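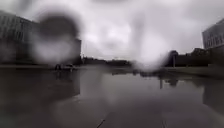

Wet pavement under a gray sky.

Hi Idalina,

January report, a few days later than I promised. Grab a coffee, because I have more to tell you this time than last time, and most of it is good!

The walking survey is done. All of it. You'll remember that when you signed off on the Brotbridge grant we said we'd knock on every door between the canal and the old Cabrera bakery and ask people what stops them from walking to the shops, the clinic and the bus. We ended up with 368 completed forms, which is more than I dared put in the application. Yeison Bedoya did a huge share of the doors himself, mostly after work, and he has a real gift for getting people to talk on the doorstep without keeping them there all night (I do not have this gift - I was once given soup).

So what did people say? I went in thinking it would be traffic, traffic, traffic. Traffic is in there, but the thing that came up over and over was places to sit. Older folks in particular told us they can manage the walk to the clinic fine, as long as they can stop for a minute on the way, and right now there's nowhere to do that after you leave the square. One woman on Huvberg Street leans on the same mailbox every time. She's asked us very nicely not to let anyone move it.

The second big one was crossings. The light at the bottom of the hill is too short. I timed it with my phone on a Friday at school pickup, and I got across with a stroller only by jogging the last bit. Parents have been saying this for years, so I was happy to finally have it written down next to their street names.

Third, puddles and drainage. People don't mind rain much, but they do mind getting splashed at the bus stop, and a few said they take the car on wet days for that reason alone. I've marked the spots they named on the map and sent a copy to the city's street crew. They wrote back the same afternoon, which surprised me, and asked for the house numbers closest to each one. I sent those too. No word since then, and I'll chase them next week.

Now the benches. We budgeted for five and we have two in the ground, both on the clinic route. The other three are sitting in Cluren's workshop waiting on feet. The ones that came with them were made for soil and ours need to bolt to concrete, and I should have caught that on the order form. Cluren has been decent about it and is swapping them for free, but it does push us back. I'd rather tell you that straight than have you wonder why the photos in the next report are missing benches! They say the new feet will be ready before the end of the month, and Yeison has already lined up a truck.

The two that are in get used all the time. I walk past the one by the pharmacy on my way home and there's almost always somebody on it, usually with shopping bags. A man stopped me to say it's an inch too low for his knees. I wrote it down. Not sure what I can do about it, but if we order more I'd like to go with the taller model, and I've asked for a price.

Money. We're under on printing, because the library let us use their machine and only charged for paper. We're over on tools, mainly the drill bits for the concrete, which cost more than I thought drill bits could cost. The two come close to canceling out and we're $27 over as of this morning. The receipts are all scanned and in the shared folder, with one exception - the second lot of bits was bought by Yeison on his own card and he's still hunting for the slip. If he can't find it we'll use the bank statement, if that's OK with you?

A couple of things I need from you. One is a yes or no on moving the last bench from the square to the top of Huvberg Street. The survey makes a strong case for it, and the square already has that low wall everybody sits on. The other is whether you'd like the full set of comments or just the summary. The full set is long and some of it is about a neighbor's dog, but there's good stuff buried in there and I'm a little attached to it.

Next up is the evening meeting, where we show people what they told us and ask if we got it right. The school has offered the gym from 6:30. You're very welcome, and there'll be cake. I'll send the flyer over as soon as I've fixed the map on the back, where I managed to label the canal twice.

Talk soon, and thanks again for being so patient about the feet.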